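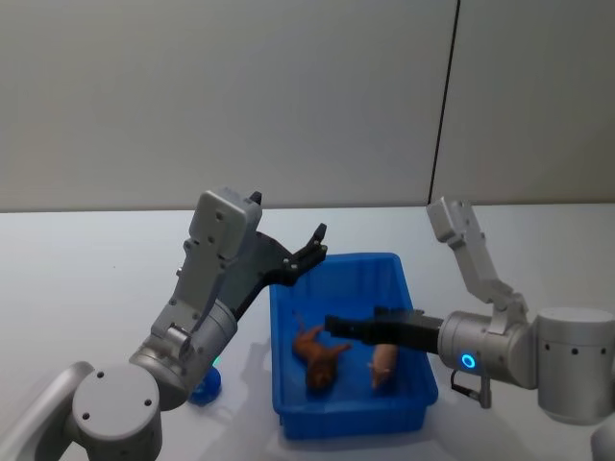 Workshop Grants / Progress Reports

Sheehan two-arm build: report to the Kavetti small projects fund
1 January 2025

The second arm is up and running! When I sent my last report only the left one moved, and it moved badly. Now both reach the blue bin from either side of the table, and the pig and the brown animal have become our regular test pieces (they roll onto their sides, so every pick starts at a new angle).

Since then I've logged 187 pick attempts with the pair, and 108 ended with a toy held and lifted clear of the rim. The pig is the harder one. I think it's the round belly, and I want to try softer finger pads before I touch the software again.

Spending: $70 went on cable and connectors, and $100 is set aside for the pads. The shared workshop at Stikuvmont has let me keep the table through April, so I don't have to bolt everything down again after each session. That alone saves an evening a week.

Still open: the arms take turns, and I'd love to have them working in the bin together. The timing code for that is half written. I also owe you the wiring notes, which will come with the next report.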